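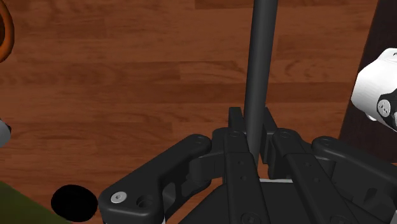
Petham > Technical reports > Teleoperation > Section 4

Last updated: August 2018

4. Collecting the demonstrations

I did most of the driving myself, with Nadège Bouvier taking over whenever my wrist gave out (more often than I'd like to admit in print). We steered the simulated arm with a hand controller: move your hand, the gripper moves; squeeze the trigger, the fingers close. That's the whole interface. Veronika Orbán wrote the first version of it in June, and we've changed very little since then apart from the scaling, which we set so that 500 mm of hand travel gives the arm half of that.

We ended up with 2433 demonstrations that we kept. A session was never longer than 500 seconds of driving, and after that we swapped. I tried going longer once and my grasps got sloppy in a way you can see plainly in the logs - late closes, lots of little corrections, the works.

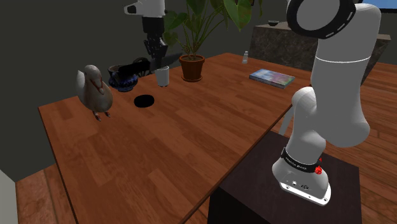

Figure 4. The simulated arm with its gripper over the white cup on the tabletop.

Getting down to an object is where people differ the most. Nadège comes in from high up and drops straight down, nice and steady, and I tend to sneak in at an angle and fix it at the end. We argued for a while over whether to pick one style and stick to it, and in the end we kept both! The policy trained on the mix did fine, and I like that it saw some of my wobbly recoveries too, because it will need to make recoveries of its own.

Depth was the real headache. On a flat screen it's very hard to tell whether the fingers are beside a thing or just in front of it, and all of our new drivers closed on thin air in their first few tries. We added a second view from close to the wrist, and that helped more than any amount of practice. Thin upright objects were still slow going, and I'd budget extra time for them if you're planning something like this.

We threw out a demonstration if the driver let go of the trigger by accident or if the arm sat still for more than 7 seconds. Pauses shorter than that stayed in. The Flison recordings were trimmed by hand before we had this rule, so they're a bit cleaner at the start and end than the Texier ones - keep that in mind when you compare the two rows in Table 4. The Waltham set follows the rule throughout.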